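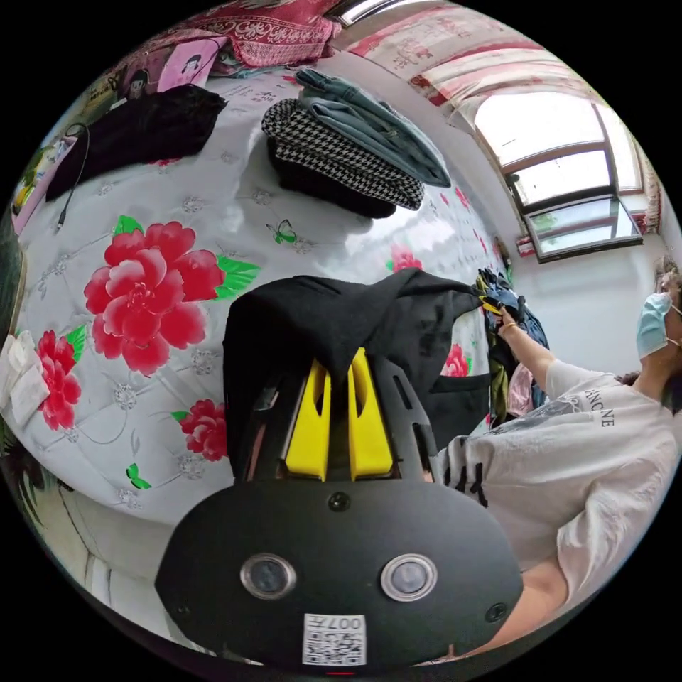

How to cut long gripper recordings into separate tasks
Sevim Akyol, Dec 13, 2024

When we record household work with hand-held grippers, the operator does not stop after every garment. One recording can contain many short tasks one after another: take a piece of clothing, carry it, put it down, go back for the next. For training a policy we need these pieces separately. This page explains the method we use in the Stistness project. It assumes that you already have the gripper path and the finger opening as time series, both on the same clock as the video.

What you need

The video of each gripper, the estimated path, the finger opening, and the script package mullska. If you work with two grippers, check first that their clocks agree. A shift of a few video images is enough to give you wrong borders later.

Step 1. Smooth the finger opening

The raw signal is noisy when the fingers hold soft cloth. Fabric gives way, so the opening changes a little even while the grip is stable. Apply a median filter with a window of 7 samples. We tried a longer window in March and it removed quick regrasps, which we want to keep.

Step 2. Find grasp and release candidates

Do not use one fixed threshold for "closed". A thick sweater and a thin shirt stop the fingers at very different openings. Look instead at the speed of the opening. A grasp candidate is a fast closing followed by a flat part. A release candidate is a flat part followed by a fast opening. Save both lists with their time stamps.

Step 3. Join candidates into segments

Pair each grasp with the next release of the same gripper. If the pause between a release and a new grasp is shorter than 12 samples, and the gripper has moved very little, treat both as one segment. Usually it is the operator correcting the hold. With two grippers, join the segments if they overlap in time, so that passing a garment from one side to the other stays in one piece.

Step 4. Add some margin

The policy must also learn the approach. Extend each segment backward by 30 samples and forward by the same number. If two segments now overlap, put the border in the middle of the pause between them.

Step 5. Look at the result

Open the segments in the Nevedia viewer and check the first and last image of each one. Please do not skip this step. Clothes on a rail are the hardest case in our data: the fingers can close on a sleeve, the cloth slips, and the finger signal still looks like a good grasp. Mark such segments as "failed grasp" and keep them in a separate folder.

What we got with it

On our clothing recordings, the policy trained on segments from this method placed garments more reliably than the one trained on pieces of equal length. The difference was largest for hanging tasks. For folding it was small, and I would not make a claim from it.

Known problems

If the operator holds a garment against the body or pushes it with closed fingers, the method sees nothing. Garrido, our older script, has the same weakness. For these recordings we still set the borders by hand.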